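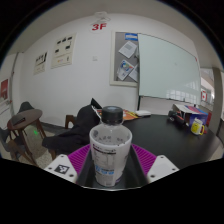
Meeting room table, with the water bottle, the magazines at the back and the yellow mug.

March 23, 2024

Spent the first part of the day on the meeting room instead of the Hoshino write-up, which I will get back to, I promise, Osamu. I had gone in meaning to sit down for ten minutes with my notes and ended up looking at the table and thinking that we have all been a bit too kind to it. Things come in for one meeting and then they live there. I'm as bad as anyone - the magazines at the back were my idea, back when we thought visitors from Jorititz might like something to leaf through while they waited. They're still nice to look at, all that orange, so I have let them stay until somebody tells me otherwise.

Water first, as it's the thing people ask me about. Raelene would like us to keep 14 bottles in for the May visit and I think that is sensible. The ones with the black screw cap and the white label are fine, and you can write your initials on them (please do, we keep ending up with two open bottles and two people each too polite to drink from either). Takeshi says he'd be happier with a jug and glasses. I would be too, if I didn't know who'd be washing the glasses.
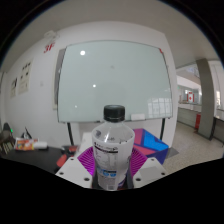

The whiteboard needs a proper going over before May all the same. A dry eraser only moves the smudges from one place to another, so I want to try a damp cloth and then a dry one, working from the top down. The eraser lives in the tray, so please put it back there when you have finished. I would also like to try the board a little further along the wall, as the lights shine right back at you from it and Kiyoshi has complained more than once that he can't read his own writing from the chair he likes. Will ask Ayane to give me a hand with the moving, she is much more patient with furniture than I am.

Then the big box with the blue and pink on it. I'm very fond of that box, it cheers the room up, but it wants a shelf of its own. I've put in for one from Grorum, 90 cm wide, and if it's sturdy enough the small black odds and ends can go up there too, in a tray.

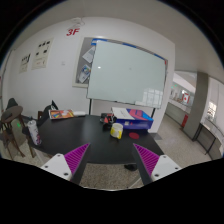
The box with its lid on and the paper on top, mug in front, red disc to the right.

Mug: whoever it belongs to, it's a lovely mug and I'd hate for it to get knocked, so could you take it back to your desk. The red disc can stay.

Still to do: order the water, ask Raelene about chairs, find a cloth that doesn't shed.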